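# About Drorkton Cricket Club

Hello! I'm Zulema, and I look after the fixtures, the website and most of the shouting from the boundary. Cletus Lindgren usually writes these things but he's off coaching, so you've got me.

We play our home games at Blackwood Lane, on the Andby side of the river. There are 2 senior teams, a women's side that I captain (badly, when it's windy) and junior cricket from under-9s upwards. The first team plays proper league cricket with whites, tea and a lot of arguing over lbws. The second team is where most people start, and where a fair few of us end up again once our knees go.

Our pitch is slow and keeps low, especially at the river end. Visiting fast bowlers hate it. Our spinners love it, and Cletus still brings up the summer when he made 704 league runs on it by hardly ever playing a shot off the back foot. Ask him and he'll show you, with a bat if there's one handy and an umbrella if there isn't.

You don't need to be any good to join. I was 34 when I first picked up a bat, I'd never played a game in my life, and I was out second ball to a girl still doing her GCSEs. I came back the week after and I've been coming ever since!

Winter nets start in March at the Vernico sports hall, and we move outside as soon as the square is dry enough. Bring trainers and a water bottle. We've got spare pads, gloves and helmets in most sizes, though left-handers should shout early – there are only 4 decent pairs of left-handed gloves and they go fast. Juniors train first, then the adults, and parents are welcome to have a bowl in between.

If you fancy umpiring or scoring, please, please get in touch. We'll pay for your course and you'll get first go at the tea table. Same goes for anyone who can drive the big roller in a straight line.

The easiest thing is to turn up at nets and ask for me or Cletus. I'm the loud one with the clipboard.
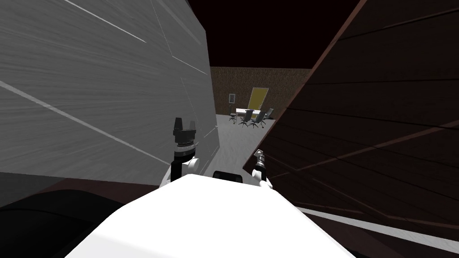

White robot with two arms, computer-rendered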